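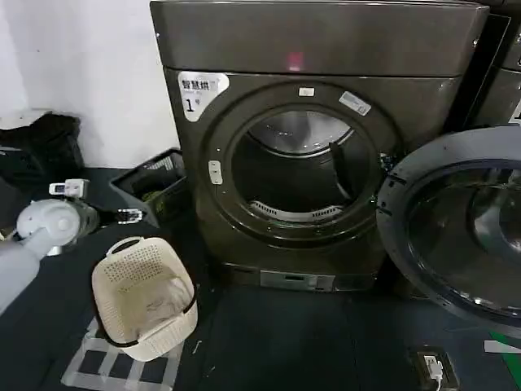 By Despina Vukadinović, Zastside Laundry Room Guide, revised April

Section 4: Loading and starting Dryer 1

Dryer 1 carries a rounded white label with its number at the upper left of the front. Check the number before you load. The payment panel by the entrance starts only the machine you select, and a wrong selection can't be moved to another dryer.

Before loading

1. Pull the door from the latch side, on the left. It swings to the right.
2. Open it all the way. The door is large and hangs close to the floor, so keep baskets and feet out of its path.
3. Look inside the drum and feel behind the lifter for socks or other small items left from the last load.
4. Check the slotted vent near the bottom of the opening. Wipe off any lint with a dry cloth.

Caution: Do not push anything into the vent slots. If lint is packed behind them, stop and call extension 108.

Loading

5. Shake out each item before it goes in. Sheets and duvet covers go in last.
6. Fill the drum no more than two-thirds full.
7. Run a hand along the dark gasket to make sure no fabric is lying across it.
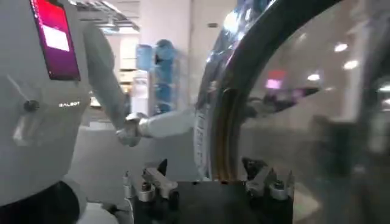
Door glass and rim.

8. Hold the door by the rim and swing it shut. Press near the latch until it clicks. Do not push on the glass.
9. Select Dryer 1 at the payment panel, then choose a program. Cottons and towels use High. Anything with elastic uses Low.

Note: If the cycle does not begin, open the door, check for trapped fabric and close it again. Your payment is held for 3000 seconds.

After the cycle

10. Wait for the drum to stop before opening the door. Zippers and metal buttons may be hot.
11. Empty the drum and leave the door open for the next user.

Caution: Never dry items that have been in contact with cooking oil, paint thinner or gasoline, even if they have been washed. Foam pillows and rubber-backed mats must be air dried.

Keep the floor mat under the machine flat. Report a curled edge to Hendrik Boersma, room 366. Lost items are kept in the same room until the end of the month.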